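Search this site Search Go

Grapes, baskets, boxes: the Ovlow fruit table, July

Quick page this time, sorry, been flat out with the season. People keep asking how we do the sorting table so I'm putting it all in one place. Text first, pictures at the bottom, scroll down if that's all you came for.

What the table is. A folding table, a cloth, a white basket with slots, a pile of clear clamshells. That's pretty much the whole setup. Grapes come in, grapes get looked over, grapes go in a box with a lid. We started doing it for the Stinano stand and then it spread to everything else we sell.

The cloth. Gets more comments than the fruit. Ferns, twigs, orangey roses. Bought as a remnant, hemmed badly by me, washed up to 200 times by now and the print has hung on. It slides. We've tried clips, tape, a strip of rubber mat underneath. Clips were best but then you catch your sleeve on them. These days we let it bunch up and pull it straight between batches, when we remeber.

The basket. Big, white plastic, slots in the sides and the floor. I went through two wicker ones first. Pretty, useless, stems poke in the weave and you lose a berry every time you lift a bunch out. Slots are better. Bits of dry stem drop through and you can shake them off the cloth at the end of the day. Rinses out under the yard tap in a minute. The old Vestergaard crates did the same job but they're too deep, and the bottom layer suffers.

Clamshells. Clear, hinged. We went through 883 of them last summer, which I only know from the invoice. Cama sends them nested so tight you need fingernails to get them apart. Open a stack the night before if you can. Lids stay open while you fill, and check the corners before you snap it shut, there is always one berry sitting right where the hinge wants to go.

How we pack. Lift by the stem, always. Don't roll the bunch in your palm, it takes the bloom off and then they look like they've been handled, because they have. Heavy bunch goes in first, along the long side. Smaller one tucks in next to it. If there's a gap, turn the bunch, don't push. Anything soft or split comes off with the little scissors and goes in the jam pot.

Mixed colors. This was a slow one to catch on. First year we did green only, green in every box, easy. Then somebody asked for a dark bunch in with it and that box was gone before ten in the morning. So now it's mixed unless you ask. Green with dark, dark with pink, whatever the basket has in it. Pinks run out first. Don't ask me why, they're not even the sweetest to my taste. The near-black ones have thicker skin and keep longer, so if you're not eating them till later in the week go for those.

Leaves. Yes we put a leaf in when there's one to hand. One or two a box, clean, no brown edges. Under the fruit or over the top, no rule. A few customers pick them out and hand them back, fine by me.

Keeping them at home. Don't wash till you're going to eat. Fridge, in the box, not at the back where it freezes. If you've got a mixed box eat the green first. Frozen grapes are great in August, just pull them off the stem before not after, I learned that the slow way.

Prices are the same as last year, the board at the gate has them. Box 1396 and up are the new size, slightly shallower, same weight. If you've got an old order slip with a number under that it's still good.

Pictures now.
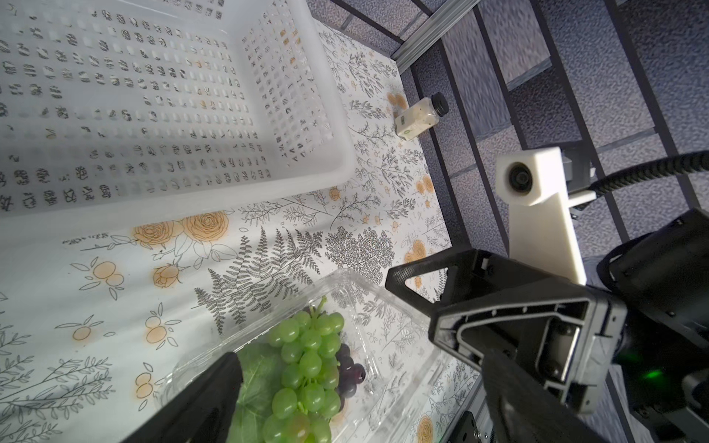

Green and dark together with a leaf tucked in underneath. Basket up top, roses and ferns all over the cloth as usual. 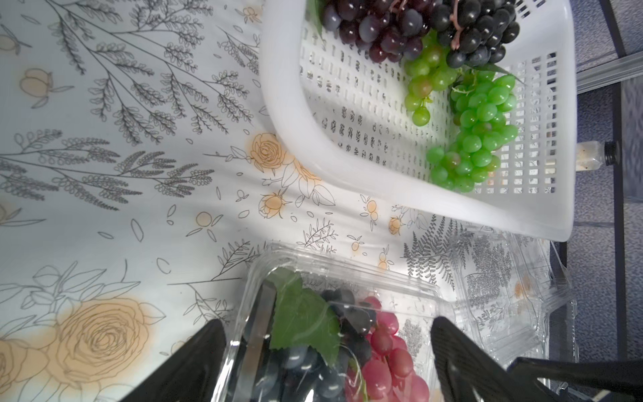
More color in this one. Dark bunch with a big leaf over it and a pinkish-red next to it in the clamshell, lid still open. Dark and green ones in the basket.

Comments

Ovlow regular: We had a mixed box for my mother's birthday and the dark ones lasted the whole week in the fridge door, so I'd agree on the thick skins. The green were gone by the second evening. Could you do a half size? Two of us can't always get through a full one, and I end up making juice with the rest. Also would like to know if the jam will be at the gate again, last year I missed it.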